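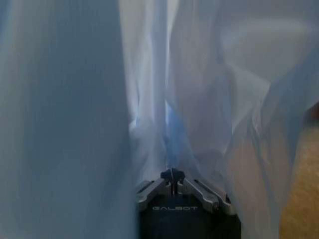 Fig. 1. Translucent plastic sheeting, pale blue-white.

Wirkberg Building Course
Handout 3: Moisture, sheeting and room contents
Issued 2018-07-16. Replaces the May version, in which the units of permeance were wrongly given.

3.1 Scope

These notes deal with the movement of water vapour through thin plastic sheet and with the choice of sheet for temporary covers and screens inside buildings. Permanent vapour control layers in walls and roofs are left to Handout 4. Fire performance is not treated.

3.2 Terms

Vapour pressure is the share of total air pressure due to water vapour, in pascals (Pa). Relative humidity is the vapour pressure divided by the saturation pressure at the same temperature, given as a percentage. Saturation pressure rises steeply with temperature, so the same air can be dry in a heated room and close to saturation beside a cold wall.

Permeability belongs to a material. Permeance belongs to a given thickness of that material and is the quantity used below. It is stated in nanograms per square metre, second and pascal: ng/(m2 s Pa). Resistance is the inverse of permeance. Resistances of layers in series are added together; permeances are not.

Dew point is the temperature at which air of a given vapour pressure becomes saturated. Any surface at or below the dew point will collect water if the air can reach it.

3.3 Vapour flow through a sheet

In the steady state,

G = W x A x dp

where G is the mass flow, W the permeance, A the area and dp the difference in vapour pressure between the two faces. Temperature does not appear in the expression but it affects both W and dp. For polyethylene, W increases as the sheet warms, and values taken from a data sheet should be read together with the test temperature.

Worked case. A test enclosure is lined with 44 m2 of sheet. The permeance is 3 ng/(m2 s Pa). Drying agent is kept behind the lining and the measured difference in vapour pressure is 1,643 Pa.

G = 3 x 44 x 1,643 = 216,876 ng/s
In one day (86,400 s): 18.7 g

A difference this large is seldom met in an occupied building. The result is an upper figure for transfer through undamaged sheet, and it is small beside the amount of water released by a wet plaster coat.

3.4 Joints and holes

Moving air carries far more vapour than diffusion does. An open lap or a tear lets air pass whenever there is a pressure difference across the sheet, and the calculation in 3.3 then says little about the real transfer. In practice the order of work is as follows. Close the openings first. Check the laps, which should be taped on a clean, flat backing. Only then compare sheets by permeance.

Tape should be matched to the sheet. Polyethylene has a low surface energy and many general-purpose adhesives peel from it under light load. Cold reduces tack further. Where tape has been stretched during application it will try to shorten again and may lift at the ends.

3.5 Sheet types used in the exercises

Bristex: polyethylene, low permeance, used for screens and for the lining in 3.3.
Zetura: spun fibre, high permeance, passes vapour but sheds light splashes.
Sjögren: two-layer, film bonded to felt, felt side placed downwards on floors.

The samples are kept in the materials store and should be returned flat. Folded film keeps its creases and gives poor readings in the cup test.

3.6 Light and appearance

Natural polyethylene is partly crystalline. The crystalline regions bend light slightly more than the amorphous regions between them, and light is scattered where the two meet. Thin sheet therefore looks clear when laid against an object and milky when bunched or layered. Haze is a measure of scattered light and has no direct bearing on permeance. A cloudy sheet should not be taken to be a thicker one.

Sunlight degrades unprotected sheet. The first sign is usually loss of stretch before breaking, followed by cracks along folds. Carbon black or a stabiliser delays this.

3.7 Covering furniture and fittings

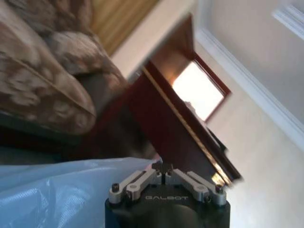 Fig. 2. Furnished interior.

Room contents respond to humidity at different rates. Paper and textiles come close to balance with the air within hours. Solid timber may take weeks, and it moves across the grain far more than along it. A low-permeance cover slows this exchange, which is useful during a short damp operation and harmful if the contents were damp when covered.

Under a closed cover the air volume is small and the humidity is set mainly by the contents. If the cover is then chilled, for example by heating being switched off overnight, water may form on its inner face. A gap at floor level reduces the risk but admits dust. Fibre sheet of the Zetura type avoids most of the difficulty where splashes are light.

Covers should stand clear of polished surfaces. Flexible PVC is to be kept off varnish altogether, as plasticiser can pass into the finish and soften it. Heaters and ventilation grilles stay uncovered.

3.8 Exercises

1. Repeat the calculation in 3.3 with two identical sheets in close contact. Show the addition of resistances and state the new daily transfer in grams.

2. Sketch the change in relative humidity beneath a closed film cover over dry timber when the room is cooled, and again over damp timber. Mark the dew point on both.

Answers are to be given to 2 significant figures, with units on every line of working.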